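I finally got to the Beltton open day in May, and I'd do it again tomorrow (the coffee alone!). We met at the loading dock at 9 and got walked through the packing hall first, where Skerel put in the automated line last year. It handles 158 trays before the first break - the old shift managed far fewer, and everyone went home with sore wrists.

What I really wanted to see was the kitchen bench, where they work out how a robot should handle a meal before anything goes near the line. It's a quiet corner, all gray counter and curtain, and they practice with a sandwich in a blue bowl, a couple of lemons and a cutting board. I could have stayed there all morning.
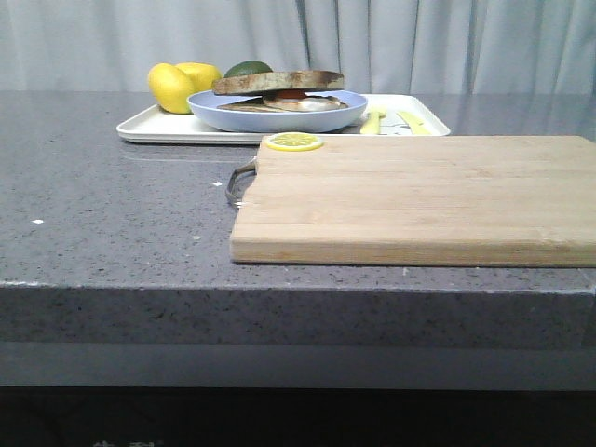
Murray Chan told me the lifting was the part he was glad to lose, but that he missed talking to people, and now spends half his shift looking at a screen and waiting for it to complain. He did get 3 weeks of paid training out of it, and a raise, so he wasn't grumbling exactly.

There were 18 of us on the tour and we all asked the same thing about jobs. The answer was that the night crew got moved to days, which sounded good to me, though the night bonus went with it - ouch. Bring ear plugs for the packing hall, and park on the far side, the front lot fills up fast.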